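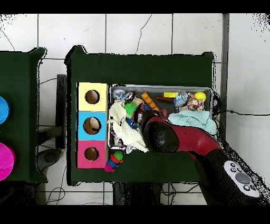

Magazine > Dossiers > Petite enfance

Septembre — par Hanneke Boersma

Trois boîtes, un bac : le rangement comme apprentissage

Dans les ludothèques du réseau Favitz, le tri des jouets fait désormais partie des activités proposées aux familles, au même titre que le conte ou la peinture. La consigne tient en une phrase : chaque enfant prend un objet dans le bac commun, le regarde, puis choisit la boîte qui lui convient. Les boîtes sont de couleurs claires, jaune, bleu et rose, et s'ouvrent par un trou rond. Le reste est laissé à l'appréciation du groupe.

La ludothèque Rusholm, première à avoir inscrit l'atelier à son programme, prête chaque année 875 jeux et jouets. Les pièces isolées qui reviennent sans leur emballage ont longtemps été conservées dans une réserve, faute d'usage. Elles constituent aujourd'hui la matière première des séances. On y trouve des balles, des briques de construction, de petites figurines et des carrés de tissu, dont la présence répond à une intention précise.

« Un tissu froissé n'a pas de forme fixe, et l'enfant doit décider ce qu'il en fait, explique Ilse Nijs, responsable pédagogique. Certains le plient, d'autres le roulent en boule. D'autres encore s'en servent pour couvrir le reste du bac, et la séance prend alors une tout autre direction. »

Les groupes comptent au plus 13 enfants, répartis entre plusieurs tables. La durée de l'atelier n'est pas fixée d'avance — elle dépend de l'attention des participants, très variable à quatre ans. Les parents restent dans la salle ; il leur est demandé de ne pas corriger un choix, même lorsqu'il leur paraît évident qu'une balle a été mal placée.

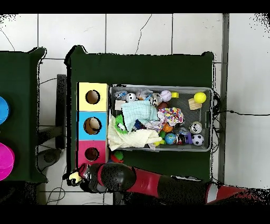
Hanneke Boersma

Le bac accueille volontairement des objets voisins. Un ballon noir et blanc de type football y côtoie une balle de tennis jaune vif et une petite balle à motif de globe terrestre ; une balle verte à picots se distingue surtout au toucher. Faut-il réunir tout ce qui roule, ou séparer le lisse du rugueux ? Les deux réponses sont admises, à condition que l'enfant puisse énoncer sa règle, avec ses mots ou par le geste.

Koen Verbeke, qui anime les séances de l'antenne de Firotby, a renoncé aux étiquettes illustrées utilisées dans les premiers temps. Elles conduisaient, selon lui, à chercher la réponse attendue par l'adulte. Les couleurs des boîtes suffisent, et leur signification peut changer d'une séance à l'autre : la boîte rose reçoit tantôt les objets mous, tantôt ceux que le groupe souhaite garder pour la fin.

La question de l'ouverture a fait l'objet de discussions plus longues. Un trou rond impose une limite de taille et oblige parfois à tourner l'objet, à le comprimer ou à y renoncer. Josefien Van Leeuwen, psychomotricienne, y voit un exercice utile de coordination. Elle recommande toutefois de laisser hors des boîtes les objets trop volumineux, qui peuvent rester dans le bac sans que l'activité soit considérée comme inachevée.

Au total, 57 familles se sont inscrites pour la nouvelle saison. Un fonds de jouets complémentaire est en cours de constitution avec l'association Palamarchuk, et les dons de balles et de tissus propres sont reçus à l'accueil de chaque ludothèque, aux heures de prêt.

Contact de la rédaction — © Magazine Favitz, tous droits réservés — Haut de page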